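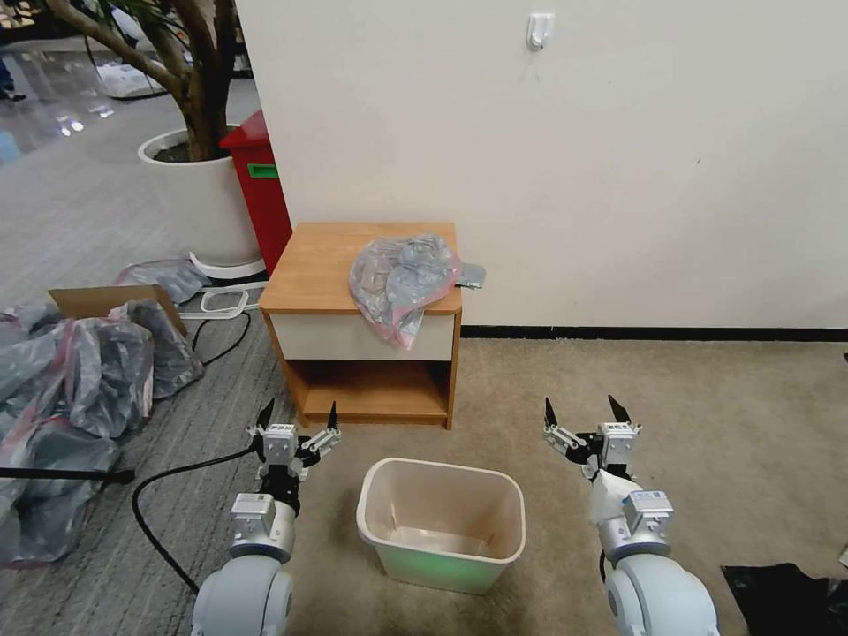
Line it or leave it bare, a wastebasket is only as good as the habit of emptying it, according to one reader's note on an earlier version of this article, signed Tistus. The note went on to argue that small baskets are emptied more often than large ones, a view shared by many housekeeping manuals.

A wastebasket is an open container for light, dry refuse, kept indoors and close to where the refuse is made. In American usage the word covers baskets for bedrooms, offices and bathrooms, while larger containers for food scraps are more often called trash cans. Most have no lid.

Shape and material
Early household examples were woven from willow or cane, and were meant mainly for paper. Pressed metal came into offices later, partly as a guard against fire. Plastic is now the most common material. It is light, can be wiped clean, and does not rust. Rectangular baskets fit against a wall or beside a bedside cabinet and take up less floor than round ones. Beige, gray, white and black are common colors for plain room baskets.

The Givo catalog divides its baskets by use – bedside, desk and bath – though the bedside and desk types differ only in height. Belhaj makes a similar range with a rolled rim, which helps to hold the edge of a liner.

Placement
In bedrooms the basket usually stands on the floor next to the nightstand, within reach of the bed. On carpet, a flat base is steadier than one with feet. Keeping it a short distance from large potted plants makes it easier to sweep up fallen leaves.

Liners
A liner is a thin plastic bag folded over the rim. Used shopping bags are often saved for this purpose. Bags with small holes are suitable for paper but not for anything damp. Some households use no liner and tip the contents into a larger bag on collection day.

Emptying and care
The Tremirska housekeeping guide, which lists more than 200 room items, advises emptying bedroom baskets before vacuuming, so that spilled scraps are picked up in the same round. Plastic baskets are washed with warm water and dish soap and dried upside down. Stains from ink or makeup may remain.

See also: Nightstand; Trash can; Bin liner

Last edited Jul 5, 2018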